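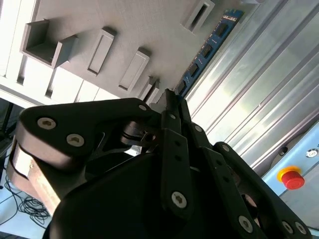
2 min read

Letera Hydroelectric Station

The Letera Hydroelectric Station is a run-of-river power plant on the Letera River, downstream of the town of Virkis. It has an installed capacity of 5 MW and supplies the local distribution grid. The plant is owned and operated by Lengyel Hydro.

Design

Water is diverted at a low concrete weir and enters a canal on the left bank. From the end of the canal, a buried steel penstock 667 meters long leads to the powerhouse. The station has two Francis turbines of equal size, each coupled to a synchronous generator. There is no storage reservoir, so output follows the flow of the river. It is highest during the spring snowmelt and usually lowest in September, when one unit is often shut down for maintenance.

A fish ladder with vertical slots runs beside the weir. A minimum flow must be left in the natural riverbed at all times.

Financing

Construction was paid for with a long-term bank loan and equity from Ladivance, an infrastructure fund that held a minority share until the plant entered commercial operation. Its share was then bought by Lengyel Hydro. Power is sold under a fixed-price purchase agreement with the regional utility.

Operation

The station is unstaffed and is controlled remotely from Virkis. In an average year it supplies around 3000 households. Trash racks at the canal intake are cleaned automatically, with manual clearing after floods.

See also

Run-of-river hydroelectricity
Francis turbine
Virkis Substation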